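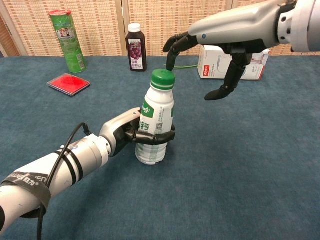

A white bottle in the grip of a black hand.

Clearing out my save files
19/01/2019

I have been putting this off since before Christmas, but the console finally refused to install an update until I made some room, so this morning I made a pot of tea, sat down on the floor with my back against the sofa and started going through what was on there. I thought it would take until the tea went cold. It is now nearly time to put the potatoes on and I have only just stood up.

The trouble is that I don't delete things. I never have. When I was a boy I had a memory card with so few blocks on it that every new game meant saying goodbye to an old one, and I think it left a mark on me, because as soon as I had a machine with a proper hard drive in it I simply kept everything. There were games on there I had played for one evening. There was a fishing game I don't remember buying. And there was Wakeris, of course, which was the one taking up most of the space and the one I spent most of the day on.

I've written about Wakeris here before, so forgive me if you have heard all this. It's the one from Pudine where you inherit a run-down ferry and carry people and goods between the islands, and bit by bit you mend the boat and get to know everyone. It isn't a clever game. The fighting, what there is of it, is clumsy, and the map is a misery to read on a small telly. But I loved it more than anything I have played in years, and my save says 142 hours, which my wife Natalia believes is on the low side.

I hadn't opened it since May. If you've ever gone back to a long game after that sort of gap you will know the feeling. I was standing on a jetty in the rain, at night, with a hold full of turnips and no idea where I was meant to be taking them. I had 2,159 coins, which seemed a lot until I remembered what a new mast costs. The quest list was four screens long. One entry just said "Speak to him again", and I'm sorry to say I never worked out who he was.

So I did what I always do, and pressed every button to see what it did. I threw a lantern into the sea. I saluted a goat. Then I remembered how to raise the sail and off I went, in entirely the wrong direction as it happens, and ended up at Montes.

I had forgotten Montes! It's the big island in the north, the one with the terraces and the bells, and you get to it so late in the story that I think plenty of people never see it at all. The first time I went I was trying to finish before a holiday and I rushed straight through. Today I walked up the whole hill from the harbour, talking to everybody. There is an old woman near the top who will tell you the name of every boat in the bay, and if you stand there long enough she gets to yours. I'd named mine Conarthorpe, after where we live, back when I thought I would only be playing for a weekend. Hearing the name of our damp little town come up in a list with the Silver Heron and the Queen of Morning made me laugh so much that Natalia came in to see what was wrong.

She stayed for a while, too, which she doesn't usually. She isn't one for games, but she likes to sit with a crossword and tell me I've missed something, and she is nearly always right. It was Natalia who spotted the little door behind the bell tower, the first time round, when I had walked past it for a whole evening. (There is a cat inside. You can't do anything with the cat.)

What I really meant to write about, before I got off on all that, was the save slots. Wakeris gives you 300 of them, which is a silly number, and I'd used far more than I needed, because it asks you to make a new one each time you dock and I'm an obedient sort of person. Each one has a tiny picture and the name of the port and nothing else. I started deleting from the oldest, quite briskly at first, and then I made the mistake of loading one up to check. It was from the first week, when the boat still had the patched sail and the engine that coughed, and I had an empty hold and a hat I'd sold later on for no good reason. After that I had to look at a great many of them.

I don't keep a diary, and I take very few photos, so it was odd to find how much came back. There was a run of saves from when I had that chest infection and played in the mornings wrapped up in the spare duvet. There was one where I had clearly handed the pad to my brother Wenceslao, as the boat was wedged on a sandbank. Wenceslao Magaña, if you are reading this, I have not forgotten the sandbank.

In the end I kept 5. The patched sail, the sandbank, the night before the big storm, the ending, and today's one at Montes. All the rest have gone, along with the fishing game and a racing game that I only ever used for the radio. It freed up plenty of room, and the update went on without any fuss, and I haven't yet looked to see what it was for.

I do wish more games would let you write a line or two next to a save. I know there's usually a screenshot, but a screenshot of a jetty in the rain looks much like any other jetty in the rain, and I would have given a lot to have had a note from myself saying who the turnips were for. I had a look at the Pudine forum to see if anyone had asked for it, and somebody had, ages ago, and there were pages of people agreeing and then an argument about fonts.

A couple of you asked in the comments last time whether I'd be starting anything new this winter. I have got one or two in the pile, still in their wrappers, and I did intend to begin one of them tonight – that was the whole point of making room. But I left the Conarthorpe tied up under the bell tower with the turnips going soft in the hold, and there's a man two islands over who I think might be the one I was supposed to speak to again. I'll try him after supper.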